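About Us
Skalside Workshop, Brutville

Home | About Us | Open Evenings | The Arm | Contact

Who we are

Skalside is a shared workshop in Brutville. We have one long room on the ground floor, a smaller room for electronics behind it, and a yard where you may cut and sand when the weather allows. People come to us with a chair which needs a new leg, with a radio, with a bicycle, and in the last years more and more often with motors and a laptop. I am Vilja Kemppainen and I take care of this page and of the robot table. English is my third language, so if some sentence is not clear, please write to me and I will repair it.

The workshop was opened by the Akyol family, who had a picture framing business in the same rooms. When the framing stopped, they did not want to sell the benches, and they let the neighbors use them in the evenings. The big guillotine for mat board is still here and still cuts very straight. Later the users made an agreement, wrote down some rules and divided the rent between them. The rules have changed many times but they still fit on one sheet, and it hangs by the door.

What we do with robots

The robot table began with one person, me, and with one arm which did not work. I had built it at home on the kitchen table and my apartment was too small for it. Each time we wanted to eat, I had to loosen the clamps and carry everything to the bedroom, and after that all positions were wrong and I had to calibrate again. When I asked if the arm can stay at Skalside for a month, they gave me the corner next to the sink. It has stayed.

Now several of us build there. We are a group of hobby people, and a few of us work with machines also in the daytime. We make small arms for the table, we write the programs for them, and we try to teach them work from the home. Setting bowls and plates in their place is the subject which we like most. It is near to real life, everybody understands what the result should be, and the bowls cost little.

Our present arm is called Zandex. The name was printed on the box where we kept the first screws, and we never found a better one. Zandex is the second arm; from the first one only the base plate was saved. The fingers we have changed more than any other part. The first pair was too short and the wrist came down into the bowl before the tips could reach the rim. The next pair was long enough but it was bending. With the pair of today we are quite satisfied, although on smooth glaze they still slip if the approach is too fast.

How we work at the table

We believe that a build should be done slowly and written down. In the drawer under the table there is a notebook with squared paper, and whoever changes something on the arm writes it there the same evening: which joint, which screw, which line in the program. It sounds like school, I know. But two people who come on different evenings can continue the same work without calling each other, and this has saved us much time.

For the training we show the arm each task by hand and we save the movement. A bowl task needs many such showings, and they must be different from each other. One time the bowls stand apart, another time they touch, and they are turned in all directions. If you always put them in the same nice line, the arm learns the line and it learns nothing about bowls. In our first try we made this mistake and lost 30 good recordings, which were good only for one corner of the table. The present set has 123 recordings and we continue to add.

We like bowls with rounded corners more than the fully round ones. A round bowl looks the same from every side, but with these the program must also decide where to take hold, at the flat side or at the corner. Our members have different opinions about which is better. I am for the flat side.

Light is our other big subject. Glazed dishes reflect the lamps, and a white reflection in the wrong place can look to the program like a rim. We tried with paper over the lamps, and we tried to turn them to the wall. Finally we decided to leave the reflections as they are and let the program get used to them, as it would have to in any kitchen. The results became worse for some weeks and afterwards better than before.

What it costs and who pays

The arm and everything around it were paid by the users of the table. The total budget for the build was 2000, the wood for the first stand not counted, because it came from the Akyol storage. We do not sell arms and we do not make them by order. If you want to build the same one, the drawings and the parts list are in a folder at the workshop, and you can copy them at no cost. Please do not send us a message asking for a finished kit. We get such messages and it is unpleasant to always answer no.

Safety, in short

Level 2 of our tool introduction is required before you may switch on the arm. It takes one evening. You learn where the stop button is, how to hold the arm when the current goes away, and why long sleeves are not good at this table. Children are welcome to look from the other side of the bench together with an adult. Hot drinks stay on the windowsill.

What we are doing at present

The task of this season is nesting: the arm should take one bowl, put it in the next one, and end with a single stack. We use the panda bowls, yellow, cream and purple, all of one shape. The start with the bowls standing close in a diagonal row is one of the harder ones, as the fingers have little room between one rim and the next. When you come with both fingers open to the yellow bowl, you must think already of the cream one behind it. We hope to show the whole task at our open evening in April, but I do not promise it.
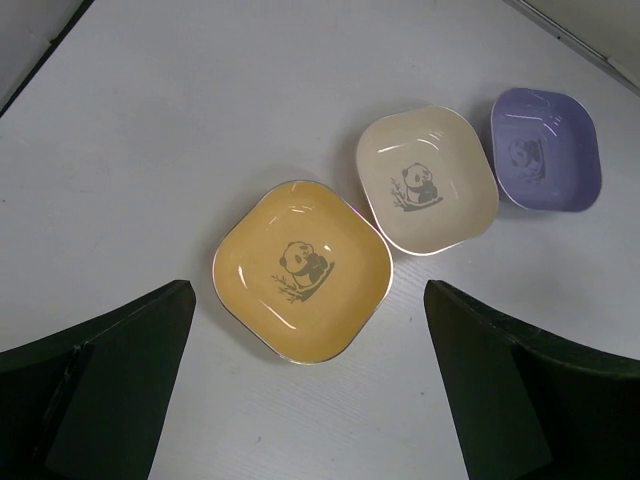
Visit us or write

You can come on any open evening without registration; the hours are on the page Open Evenings. Ring the lower bell, the upper one belongs to the dentist. If your question is about the robot table, write "table" in the subject and the message will come to me. I answer slowly but I answer all.

Page last changed: February 16, 2025, V. K.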